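Search this book Go
April
By Fidelina Rengifo and Azlan Purba

Chapter 7
Lost Property and the Law of Finding

A person who picks up a lost object does not become its owner. The finder holds it for someone else, and the law in most places sets out what the finder must do next. This chapter covers the duties of finders, the rights of owners, and the position of the landlord or shopkeeper on whose premises the object turns up.

We begin with the difference between lost and mislaid property. A ring that slips off a finger in the street is lost. Keys set down on a table and forgotten are mislaid, and the keeper of the premises usually has the better claim to hold them.
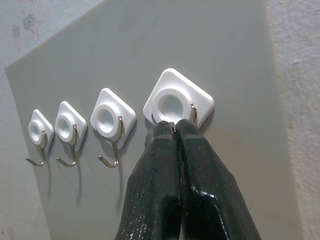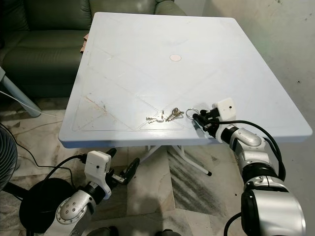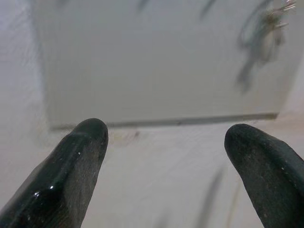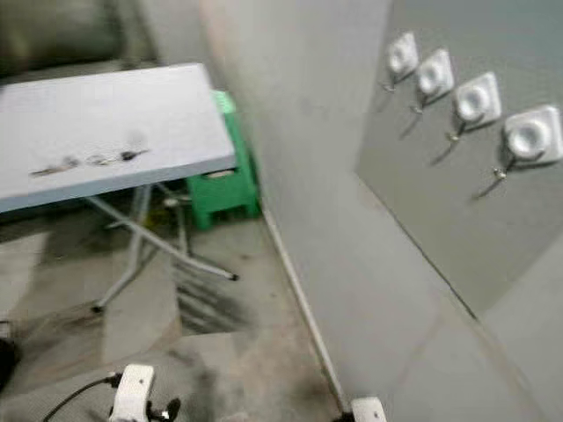
Abandoned property is a third class. The owner has given it up on purpose, and the first person to take possession may keep it. Intention is hard to prove, so courts look at the value of the object, where it was left and how long it stayed there.

The town of Urnmont required finders to report any object worth more than 70 dollars. In the Clalwood case, a tenant named Tjoa found 1000 dollars in a rented storage unit and reported it the following Monday. The landlord, Sturano, claimed the money as owner of the building. Section 7.2 sets out the arguments on both sides. Before reading it, write down which of the three classes you think the money belongs to, and keep your answer for the review on page 322.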